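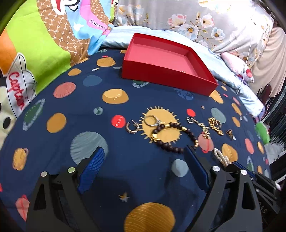
Sorting small jewelry at home
Speaker notes, Saturday session, Plonness library meeting room

Slide 1. Welcome
Wait for people to sit down. Phones off. Handout is by the door, one per household.
Say what the talk covers: getting jewelry out of the drawer, sorting it, putting it back so you can find it. Cleaning and valuing are a different talk.

Slide 2. Where to sort
A bed works well. Small rings don't roll far on a sheet, and they don't bounce if dropped.
A printed sheet is fine, but look over the dark parts twice. Rings with dark stones are easy to miss on navy.
Push the top sheet and blankets to the back first. Earrings end up in folds.

Slide 3. Lay it out in one row
Spread everything before you decide anything. Leave space between pieces.
Set the open box at the back where you can reach it. Start with it empty.
Key rings and other strays will turn up. Leave them in the row for now and take them out at the end.

Slide 4. Order of packing
Bracelets first. Wood bead and chunky link bracelets are the bulk, so they go along the long side.
Pearls go in a corner by themselves, in a soft pouch if you have one. Metal links scratch them.
Name necklaces and other thin chains: close the clasp, lay them straight, then coil. One per pouch or fold of tissue.
Rings last, at the front.
Single hoops: give them a month. If the other one hasn't shown up, move it to the repair bag.

(Pause. Ask who has an odd earring at home. Hands.)

Slide 5. Trays and boxes
A plain open box is enough for most people. I used the Mollow insert for a year and went back to a box with no dividers. The Langat has a lid, but it is too shallow for thick bracelets.
Price on the handout for the Fiva pouches is wrong. It should be 23 dollars for the pack.

Slide 6. My own count
Did the whole house in June. 165 pieces, four boxes. Took two evenings, most of it on knotted chains.

Slide 7. Knots
Demo with the practice chain and two pins. Flat surface, good light, don't pull the ends.

Questions until 11:30. Room has to be cleared by noon. Collect the pins.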